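8월 12일, 작업 노트 (접기 연습)

오늘은 하루 종일 빨래 접기! 지난번에 책상에서 하다가 폭이 모자라서 자꾸 소매가 떨어졌는데, 침대로 옮기니까 훨씬 낫다. 왜 진작 안 옮겼나 싶을 정도.

오전에는 수건부터 했다. Lunura 얇은 수건은 3단 접기가 정말 예쁘게 나온다. 반대로 Oltley 두꺼운 수건은 가운데가 자꾸 부풀어서 반 접고 또 반 접는 쪽으로 바꿨다. 두꺼운 건 앞으로도 이 방식으로 갈 것. 기록지에 "O-반반"이라고 적어 두었으니 헷갈리지 말기.

오후는 티셔츠. 총 70번 접었고 그중 11번은 다시 폈다. 다시 편 것은 거의 다 첫 단계 문제였다. 몸판에 주름이 남은 채로 옆선을 접어 넣으면 나중에 아무리 눌러도 모양이 안 잡힌다. 그래서 순서를 이렇게 고쳤다.

어깨 쪽을 먼저 맞춘다.
밑단을 양손으로 살짝 당긴다.
손바닥으로 가운데에서 바깥으로 쓸어 준다.
그다음에 옆선.

밑단 당기기 하나 넣었을 뿐인데 결과가 확 달라졌다!! 오늘 제일 신난 부분. 특히 목이 늘어난 헌 티셔츠에서 차이가 크다. 새 옷은 원래 잘 접히니까 연습은 헌 옷 위주로 계속하는 게 좋겠다.

시트 이야기도 적어 둔다. 무늬 있는 시트를 깔았을 때는 옷 가장자리가 눈에 잘 안 들어왔는데 무지 베이지로 바꾸니 진한 색 옷은 윤곽이 바로 보인다. 흰 옷은 아직 애매하다. 흰 옷 할 때는 Yoshida 회색 담요를 위에 한 겹 깔아 보자. 대신 담요는 표면이 까슬해서 천이 안 미끄러질 것 같고, 그러면 쓸어 주는 단계에서 힘 조절이 달라질 수도 있다. 해 보면 알겠지, 기대된다.

Jundport 바구니에 넣을 때는 접힌 쪽이 위로 오게. 세워 넣으면 꺼낼 때 옆 옷이 같이 안 딸려 나온다. 지금까지 누적 249번, 11월까지 목표는 1000번. 이 속도면 충분히 된다!

침대 위에 펼친 파란 천, 가운데 주름이 부드럽게 잡혀 있고 오른쪽 위 모서리가 조금 뭉쳐 있다.
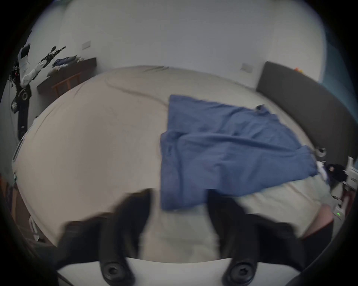
주름이 많은 옷은 다림질을 하고 나서 접어야 하나?

면 티셔츠라면 손으로 쓸어 펴는 정도면 된다. 셔츠처럼 깃이 있는 옷만 다려서 완전히 식힌 다음에 접는다.

다음에 할 것: 긴팔, 후드 달린 옷, 그리고 양말 짝 맞추기. 후드는 모자를 먼저 등 쪽으로 눕힐지 안으로 넣을지 둘 다 해 보고 정한다. 긴팔은 소매를 한 번 꺾을 때와 두 번 꺾을 때를 나눠서 적을 것. 기록지 새로 뽑아 두기.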